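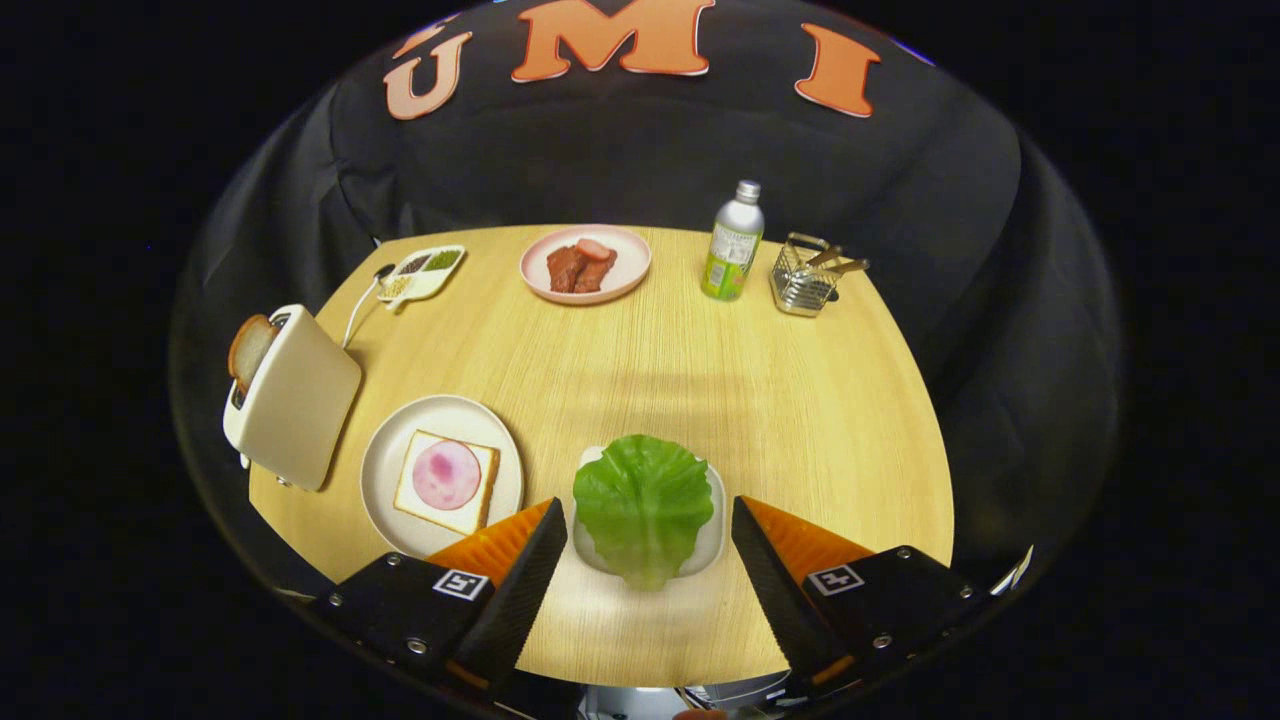

Unit 9: Wool as a clothing fibre

Handout, revised Oct 1, 2018

1. Purpose of the unit

The unit covers the structure of wool, how it is graded, how it behaves when worn and washed, and how it is spun for knitted and woven clothing. Silk and the hair fibres (mohair, alpaca, cashmere) are dealt with in Unit 10. Students should have finished the reading on fibre length and yarn count before the lecture.

2. Structure

Wool is a protein fibre. The protein is keratin, as in human hair and nails. A wool fibre has two main parts:

Cuticle -- the outer layer, made of overlapping scales that point towards the tip.
Cortex -- the bulk of the fibre, made of long cells packed side by side.

In fine wools the cortex is divided into two halves with slightly different properties. The halves lie against each other along the length of the fibre and twist round one another, and this gives the fibre its crimp. Coarse wools have less crimp and may also have a hollow core, the medulla. Fibres with a large medulla take dye poorly and look chalky in the finished cloth.

3. Fineness

Fineness is given as mean fibre diameter in microns (thousandths of a millimetre). Merino is normally below 24. Carpet wools are often above 30. The mean alone does not decide whether a cloth prickles. Prickle comes from the coarse fibre ends that are stiff enough to press into the skin without bending, so the spread of diameters in the lot must be read together with the mean.

The practical work uses two lots, Bornen (fine, for next-to-skin knitwear) and Grukow (medium, for outerwear). The lot sheets are in the lab folder. Do not mix offcuts from the two.

4. Moisture

Wool can hold up to a third of its dry weight in water vapour before it feels wet. The vapour passes between the scales and is taken up in the cortex. The surface of the fibre carries a thin layer of fatty acids and sheds liquid water, so a light shower tends to stand on the cloth in drops.

Heat is given off as vapour is taken up. The effect is small but can be measured -- see the worksheet, question 3.

Standard regain must be allowed for when wool is bought by weight. Worked case: a bale of 615 kg at 16 per cent regain contains 615 / 1.16 = 530 kg of dry fibre.

5. Felting

Because the scales point one way, friction is lower towards the tip than towards the root. When wet wool is rubbed, each fibre creeps in the direction of its root and cannot slide back. The cloth shrinks and thickens. Warm water and alkaline soap speed this up. Felting shrinkage cannot be reversed.

Two treatments reduce it:
a) Chlorination, which wears down the scale edges.
b) Resin coating, which covers them.
The two are commonly used one after the other. Treated wool is sold as machine washable, though the handle may be slightly harsher.

6. Woollen and worsted yarns

Woollen yarns are carded only. The fibres lie in all directions and the yarn is bulky, warm and hairy. Worsted yarns are carded, gilled and combed. Short fibres are removed (the noil) and the rest lie parallel, giving a smooth, strong yarn for suiting.

7. Practical

Rub test: 2000 cycles on the Zundis tester, one sample from each lot, pilling graded against the printed standards. Record the grade before brushing off loose fibre.

Wash test: Heinonen drum, wool programme. Mark the samples with cotton thread, not ink. Measure length and width when fully dry and flat.

Reports are due in December. Late reports are marked down one grade.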